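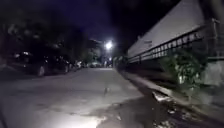

Step count, week whatever

April 23, 2026
Posted by the one with the bad knees

Right, quick one before work. I said I'd do an update at the end of every month and I have done precisely none, so this is all of them at once.

Short version: still walking. Evenings mostly. Lost no weight. Sleeping like a log.

Long version, for the three of you who asked.

I started in the autumn because the doctor's letter had the word "borderline" in it twice. Didn't want tablets, didn't want a gym. Had a look at the gym in Risaldale, stood in the doorway, everyone in there was about nineteen and could bend. Went home. Had toast.

So, walking. After tea, before telly. That was the rule and it still is. If I sit down first it's over, I know what I'm like. Coat stays on the back of the kitchen chair so I have to look at it while I eat.

The first fortnight was rubbish. Shins, mainly. I was doing 2,000 steps and feeling every one. Had it in my head that everybody does ten thousand and I was some sort of slug. Then I stopped reading about it and just went out, much better. Up the road, round by the shops, back down the hill. Same way every night. I like knowing where the kerbs are.

People keep telling me to vary it. Why? I don't vary my breakfast.

Now the shoes, as that's what I get asked about. Had an old pair of trainers from when I painted the landing, magnolia all up one side. Fine for three weeks and then the heel went. Bought some Ruto ones in the sale, the grey ones with the thick sole. Half a size too big as it happens, but with proper socks they're all right. They squeak on the tiles in the hall. Only on the left. Have tried talc, have tried taking the insole out and putting it back. Still squeaks. If anyone knows, comments are open.

Socks matter more than shoes, I'll say that now. I've thrown away all the thin ones.

Coat. The coat is a sore subject. I had a good one, lost it on a train, and replaced it with a Clindow thing that said showerproof. It's showerproof if the shower is over quickly. Got drenched to the vest in February coming back past the garages and had to hang it in the bath overnight. Have since bought a can of the spray stuff and done it in the garden with a scarf round my face. Seems better? Hasn't rained properly since so who can say. Pockets are good though. Deep. I can get keys, phone, gloves and a satsuma in one side.

Going out in the dark. My sister was on at me about this all winter and fair enough. I wear a hi-vis band on each arm and I've got a little torch on a cord. Felt a proper wally the first night. Now I don't think about it, and it means I can see the dog mess, which there is a lot of, and I wish people would sort themselves out. Also I don't do headphones. Tried it. Couldn't hear bikes. I just think about things, or don't.

What I do like about night walking is that you get everybody's teas. Onions frying. Somebody does a curry every week that nearly has me knocking on the door. Somebody else burns things quite regularly, always the same bit of road. And you see who's still got the Christmas lights up. One house had theirs up til the middle of March and then took down half. Only half. The other half's still there over the porch.

Also foxes! Four so far. One looked at me like I owed it money.

Numbers then. I wasn't going to but I did promise.

Best week in January the daily average was 3,057. Best week this month, 3,089. So after all that effort I have gone up by thirty-two steps. I laughed out loud when I worked it out. That's to the bin and back. But (big but) that's the average, with the poorly days in, and in the autumn I couldn't have done a full week at all. So I'm having it as a win. Longest streak without missing a night was 27, which ended because of a wedding. Can't be helped, and I did dance, which must count for something.

The step counter itself is a cheap clip-on one and I don't trust it. It gives me steps for doing the washing up. Not many but some. I've thought about getting a watch, only then I'd be checking it all day and getting cross. A clip-on I can forget about until bedtime.

Knees. Left one is better than it was, right one is the same. Going down is worse than going up, always has been. I've started doing the stairs sideways when nobody's in. The exercises on the sheet they gave me are dull as anything but I do them while the kettle boils, ten each leg, hold the worktop. Missed most of last week. Will start again tonight. Probaly.

Bad bits, to be fair about it. The week the clocks went forward I lost all interest, don't know why, you'd think the light would help. Everyone came out of their houses and wanted to chat. Took me forty minutes to get to the postbox. Nice people, but I'd got used to having it to myself. So I've shifted to a bit later, nearer nine, and it's gone quiet again. Suits me. Telly gets recorded.

And I had a cold that went on for ever. Didn't walk for nine days, and going back out after was nearly as hard as starting. What worked was telling myself just to the corner. Got to the corner and it was silly not to carry on. I've used that one a few times now.

Food hasn't changed much. Had a couple of goes at being good. I've cut the biscuit at eleven down to one, and I have my big meal earlier so I'm not walking on a full stomach, as that gave me terrible wind. Treat is still Duangkaew on the corner, once a fortnight, green curry and the flat noodles. I used to have it delivered. Now I walk there and carry it home, and by the time I'm in it's the right heat to eat. Don't swing the bag. Learned that the hard way, coconut milk all down the Clindow. It was showerproof against that, I'll give it that much.

Went back for the blood test last month. Word "borderline" in there once instead of twice. The nurse said carry on with whatever you're doing so I am. Next one's after the summer.

Plans. In May I want to try a proper daytime one, the old railway path, four miles I think, flat all the way and there's a café at the far end with a bus stop outside it. So if it goes wrong I'm sat down with a scone and a ride home. Have got to check the bus still runs, they've messed about with the timetable again. If the knee holds up I'll do it twice and then think about the one with the hill in. Not promising anything about the hill.

Someone asked in the comments last time if they should bother starting at their age. How old are you?? You didn't say. I was sixty-three and could not get up off the bath mat. Start with the corner. Get thick socks.

Someone else asked about sticks. I've got one, I don't use it on pavements, did use it in the icy week and was glad of it. Get the rubber end checked, mine had worn right down on one side and was worse then useless.

Right, I'm late now, bus in six minutes and I've not found my other glove. Will put the railway path one up when I've done it. If I've done it.

4 comments | 11 shares

Contact | © All posts and opinions my own | Back to top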